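Chapter 16
Flexible Packaging: Handling Film Bags

16.1 Why bags are treated separately

A carton keeps its shape when it is picked up. A film bag does not. Its outline depends on where it is held, how much air is inside, and how the film has creased in storage. The packing methods in Chapter 15 assume a rigid container and must be modified before they are applied to bags.

This chapter covers clear bags without a closure. Zip bags and gusseted bags are treated in Chapter 17. Terms follow Camacho's handbook: the mouth is the open end, the panel is either flat side, and a crease is any fold that remains after the film is released.

Clear film presents a second difficulty. Glare and wrinkles show as white patches on the surface, and the edge of the mouth can be hard to tell from an ordinary crease. A crumpled bag held between two grips may also bulge unevenly, further to one side at the top and to the other lower down.

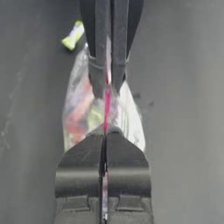 16.2 Holding points

A holding point is any place where the film is pinched. One point supports the bag but leaves it free to turn. Two points – one above the other – limit turning and set the line along which the film can be pulled tight. Section 16.3 gives the procedure for choosing their spacing.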